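Locker key changeover, Pultville office

The white metal lockers along the window side move to the Ploris key register in May. Each door keeps its existing lock. Keys stay in the locks until a locker is assigned, and the register number, starting at 3012, goes on the tag issued at the front desk.
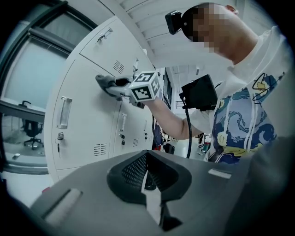 White lockers with keys at the upper and lower doors.

Large lower doors are intended for bags and coats. Upper doors are for papers and small items; do not cover the vent slots. The load limit is 40 pounds per compartment. Replacement keys are ordered through Cundano and take nine working days.
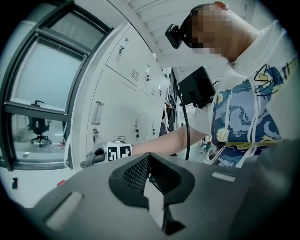 At the lockers, with the dark-framed window to the left.

Staff who already hold a key should bring it to the desk before 4 p.m. to have the number recorded. Unregistered lockers will be opened and emptied at the end of the month. Contents go to the Xia storage room.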